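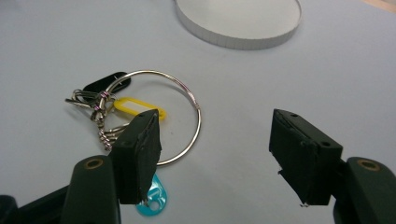 Seltitz Split Rings and Key Holders

Seltitz split rings are supplied for property offices, boat yards and workshops where several keys are kept on one ring and handled every day. The ring is a double-turn coil with overlapping ends. It opens with a thumbnail or a flat blade and closes under its own spring tension.

Material: hardened steel, nickel plated
Finish: bright or satin
Inside diameter: 23 mm or larger, to order
Coil turns: 2
Pack size: 11 rings

The larger diameters are meant for sets that include a tag or a fob. Load the heaviest key first and keep flat keys together, so that the bows lie against each other and the ring hangs straight. Rings that have been stretched past the point where the coils touch should be replaced - bending them back leaves a gap that thin keys can slip through.

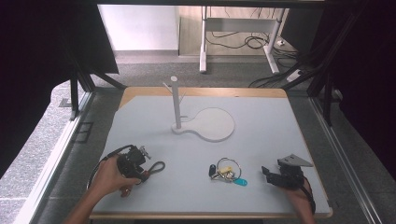

Key holders are listed separately from rings and are not included in the ring packs. A holder should stand on a level surface, clear of the edge, with enough room in front to lift the ring off without tilting the post. On a white post type with a flat base, such as the one near the back of the table, the small hook arm is on the upper part of the post and the broad round part of the base extends to one side. Turn the base so that the broad part lies under the load. Heavy sets are better kept on the Gajewski wall rail, which is fixed with 2 screws.

Care: wipe with a dry cloth. Do not use chlorine cleaners on plated parts. In salt air, order the Rimell stainless version, which has the same dimensions and a slightly stiffer coil.

Ordering: rings ship from the Zallulia warehouse, Saturday excepted. For mixed diameters or stamped tags, write to Maja Kwiatkowski in trade sales and state the inside diameter, finish and number of packs.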